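Retcombe Women: where we stand at left back

With Jingyi Yu out until at least October, the question we hear most at the gate is who plays left back. The club has not signed cover and, from what the coaching staff said at the supporters' evening, does not plan to before the season starts. So it comes down to the players already here.

Lanying Lu is the obvious choice. She started there in the last 5 league games of the spring and we conceded only twice in that run, once from a penalty. She is right-footed, and it shows when she gets forward. Most of her crosses come after she has cut back inside, by which time the box is full of defenders. Against the better sides that may not matter much, as she will be busy defending anyway. At home to teams that sit deep, it will.

Neelam Pal played there twice in preseason. She is quicker than Lu and has the better left foot, but she has spent her whole career on the wing and still gets caught too far up the field. The second Woltero goal came from exactly that. Colin Bickerstaff, who took over as head coach in May, said afterward that he was happy with her 85 minutes and would use her there again.

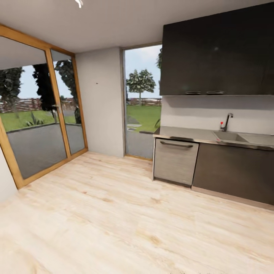
The third option is a change of shape. Bickerstaff used a back three at his previous club and tried it for the last 30 minutes against Liria, with Pal as a wing back and Lu tucked inside as the left-sided center back. It looked better than we expected. Pal had cover behind her and Lu was not asked to cross the ball. The trouble is in midfield, where one of the three has to drop out, and Xinyi Dai was left with a lot of ground to cover. She managed it for half an hour in a friendly. A full game in August heat is something else.

Our guess is that Lu starts the opener in a back four and the back three is kept for away games. If Yu's knee keeps improving she should be running again before the leaves turn, and the club has said it will not rush her.

Season tickets are still on sale at the club office and at the gate on match days. The club is hoping for up to 400 at the opener, which would fill the covered side and most of the bank behind the near goal. Supporters who want a seat on the covered side should come early. Gates open an hour before kickoff, and the parking lot behind the clubhouse is for players and officials only this year.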